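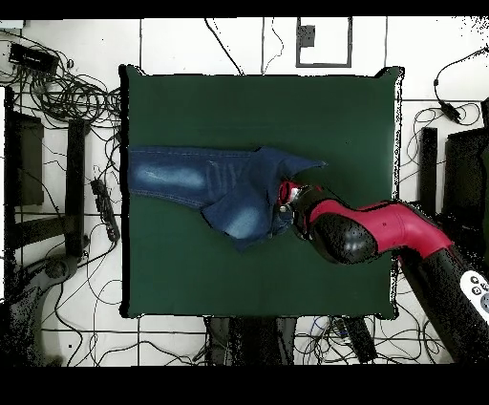
Project Report: Oath and Debt in the Ferry Novels
Siu-fong Liu
Module: Contemporary Fantasy, second year

1. Purpose

This report examines how binding promises work in the two Drununeck novels, The Salt Ferry and The Lower Ferry. Both are set in the port of Drununeck, where the Lynch family operates a crossing to the land of the dead. The question set in the proposal was whether the oaths in these books function as magic, as law, or as a mixture of the two.

2. Material and method

The Rellmont paperback editions were used for both novels. Together they run to 650 pages. Each passage in which a character swears, is asked to swear, or refuses to swear was copied into a table with the page number, the speaker, the witness and the penalty stated. Songs and chapter epigraphs were left out. The table was closed in May and has 64 entries.

An entry was marked "magical" if breaking the oath has a physical effect on the swearer, and "legal" if the penalty is imposed by another character. Some entries carry both marks. The scene in the customs house gave trouble, as the swearer dies before the penalty can be applied, and it was entered as unclear.

3. Results

Of the 64 oaths, 41 occur in the first novel. Most of these are short, spoken in one sentence, and witnessed only by the ferryman.

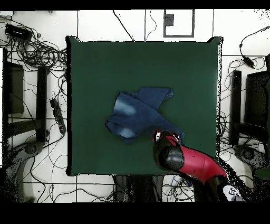

In the second novel the oaths are longer and are usually written down. The change begins in chapter 32 of The Salt Ferry, where the eldest Lynch daughter asks for a copy of the promise her grandfather made. Until that chapter the reader has been told that written oaths do not hold on the water. Her copy does hold, and from then on the family treats paper and speech as equal.

Physical penalties are concentrated in the first book. The loss of a voice is the most common. In the second book the usual penalty is a debt of years, collected by the harbor court and passed on to the children if unpaid.

4. Discussion

The results support a mixed reading. The early oaths behave like magic in the ordinary sense - the words are said and the body pays. The later ones need clerks, seals and a court, and their force comes from people agreeing to enforce them. The dead are still bound in both cases, so the supernatural element is never fully removed.

The harbor court is also the only place where an oath is canceled. The judge, Jornov, does this once, and gives no grounds. I had first read the scene as an error in the plot, but a line in the prologue of The Lower Ferry allows a judge to forgive one debt in a lifetime.

5. Limits

All coding was done by one reader. The marks for the customs house scene and for two oaths sworn in dreams could reasonably be changed. The short story set before the first novel was not available in the library and is not included.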